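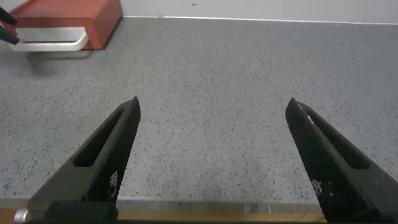
Sunday, and I'm spending it with Hollirora's fingers. Hollirora is the left arm of our two-arm cell, so named before my time. She'd been dropping things, and the trouble starts with the grip pattern. The white marks on both fingers look partly rubbed off and there are scuffs down the inner face of the right one. Nornero, the supplier, calls this "cosmetic". Nornero also sells replacement fingers, 89 dollars a pair, so I'll give them credit for restraint.

2/ Cleaning: old toothbrush, isopropyl, go with the diamonds, don't flood the slots. The manual says every 968 cycles. Whoever picked 968 has never explained themselves.

3/ Then cables. Yolotzin Beltrán wrote our checklist and item 7 reads, in full, "look at the loops. really look."
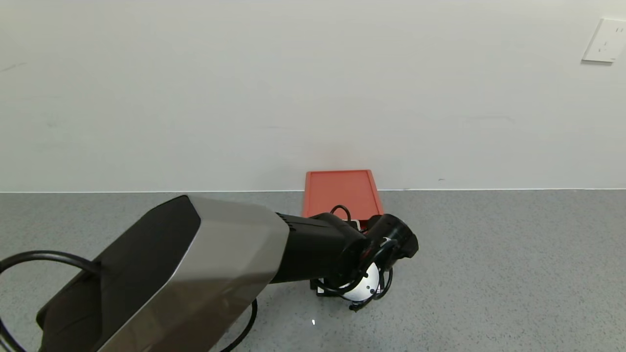 Item 7, being really looked at.

4/ Run the wrist through its whole range by hand, power off, and watch where the slack goes. If a loop gets snug at the far end, re-dress it now — you won't fancy doing it mid-shift.

5/ Flange screws next, crosswise, with the little torque driver. It lives in the second drawer. It was not in the second drawer.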